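About Ciobanu
Posted 7/12/24 by Morven Paterson
6 comments

Ciobanu collects demonstration data for two-armed robots. Customers send a task definition, and we return synchronized camera and joint recordings with a written log. Most of our current work is tabletop handling of small parts, starting with colored cubes. The stills come from the head camera during one cube task.
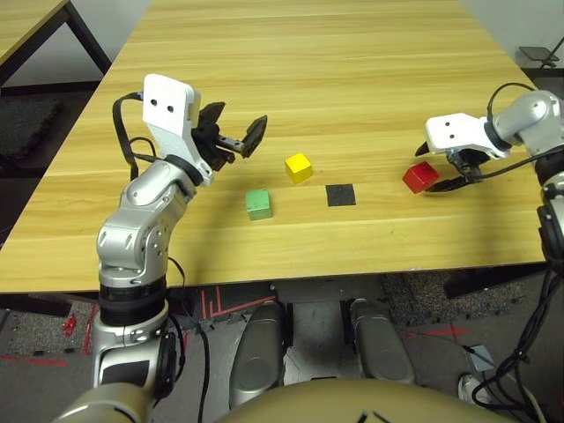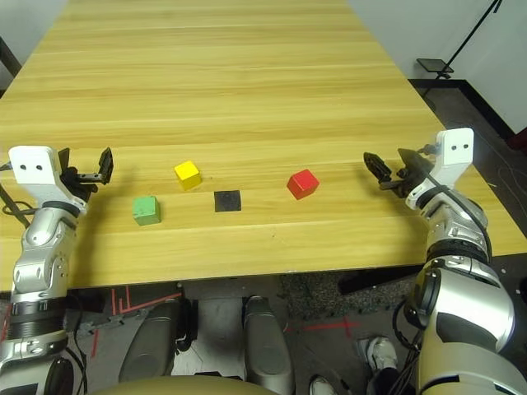 Cubes, two grippers, one table. 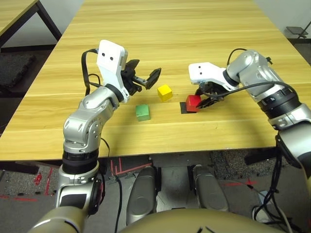
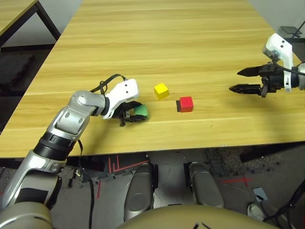

Gladys Agudelo wrote to us that a set made only of clean runs teaches a policy nothing about recovery, and that she would sooner train on a smaller set with the slips left in. We agree, and our delivery format reflects it. Failed grasps are kept and labeled as failures. A run is discarded only when a sensor stream drops or the clocks drift apart.

How a set is built

Each task starts with a layout sheet that fixes the range of start positions. Operators draw a new start position for every run and may use either arm unless the task sheet assigns one. A run is limited to 90 seconds. The Cendanville set, our largest so far, holds 1,215 runs and was reviewed by 2 people working separately. Where their labels disagreed, the run was marked as disputed and left in.

Recordings are stored in Lavska, our in-house format. It keeps raw timestamps alongside the resampled ones, so customers can redo the alignment themselves. A converter is supplied with each delivery. Version notes list every field that has changed.

People

Nicanor Toledo runs data collection. Precious Mangubat handles labeling and review. Vicente Carrasco maintains the arms and the calibration records. Requests for new tasks go to Morven Paterson. The next open collection slot is in August.

Shares: 2
Contact | © Ciobanu | Back to top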